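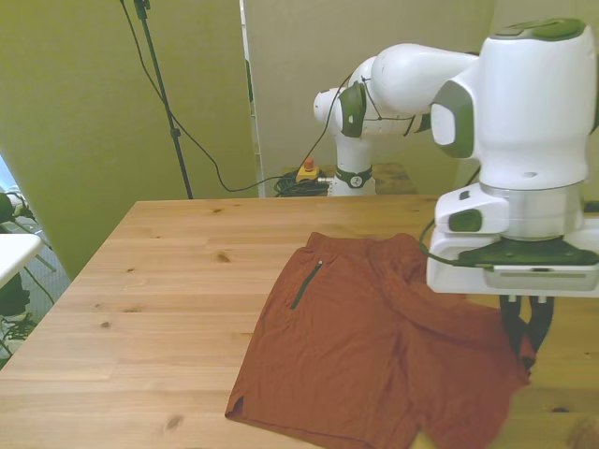
The rust-red shorts with the zip pocket, laid out on the pine table.

I bought the Grusent drying rack in December, which is a silly month to get excited about laundry, and I have been bothering my friends about it ever since. So here's the long version for anyone who wants it.

First, how we live, so you know what it's been up against. Two adults who run, one kid who swims, a second-floor apartment in Pestville with a dryer that eats elastic. I stopped putting running clothes in that dryer years ago. Until this winter everything thin and stretchy went over the shower rod, the backs of chairs, and (I'm not proud) a floor lamp. Shorts dried with a crease across the seat. Socks disappeared behind the radiator.

The Grusent is a folding floor rack with two wings and a middle section you can raise. It cost me $75 on sale, regular price $98, and at either price I'd buy it again. It comes flat in the box with the legs already on, so setup is just pulling it open until the side braces click. I had it standing in the living room before I'd found the instructions.

What I love most is the spacing. My old rack had bars so close together that wet things touched, and anything touching stays damp. On this one you can hang a T-shirt over one bar and the next shirt over has real air around it! There are 9 bars on each wing, and I can get a full load of workout clothes on it with the middle section left free for towels. Thin shorts go on at night and are ready when I get up at 6. Cotton sweatshirts take longer, of course, and the hoods are still the last part to dry, but even those come off by dinner the next day if I flip them once.

The clips deserve a mention too. You get a little bag of them, and they slide along the bars and stay where you put them. I clip shorts by the waistband, pockets unzipped and pulled inside out. If you leave a zip pocket closed, the lining holds water like you wouldn't believe, and then it smells like a gym bag by the weekend. Same with the little key pocket inside the waistband. Close the zippers for the wash, open them for the rack. That one habit did as much for our clothes as any detergent I've tried.

It's sturdy, and I say that as someone who has snapped two racks. I hung a wet bath mat on one wing with nothing on the other side and it leaned a little but didn't tip. My kid has swung a wet swim parka at it from across the room. The feet are rubber and haven't marked the floor. They do pick up dog hair.

Now the gripes, because I do have a few. The catch that holds the wings up is stiff. It has loosened some since December, but for the first couple of weeks I needed both hands and some language. Folded, the whole thing is taller than I expected and won't fit behind our bathroom door, so it lives beside the bookcase. And the carrying handle is a thin strap that digs into your fingers if you take it up and down stairs a lot.

I looked at two others before this one. The Ilo is prettier, no question, and if you have a tiny place and mostly dry blouses and underwear, it might suit you better. It folds down to almost nothing. But my sister-in-law has one and the bars sag in the middle under jeans. The Akl is a wall rack, and I liked it very much in the store, but it needs screws in the wall and our lease says no. If you own your home, go take a look at it. It pulls out like an accordion and you get your floor back.

The Grusent page had 3,232 reviews the last time I checked, and I read far too many of them on a Thursday night when I should have been asleep. A lot of the unhappy ones are about that same stiff catch. A few people got a bent bar in the box. Mine came straight, but open yours up and check before you toss the packaging.

Would I change anything? A hook on the end for swim goggles would be great. I've been using a spare clip for that and it works fine. The floor lamp is a lamp again, and I've already told my mother she's getting one of these for her birthday.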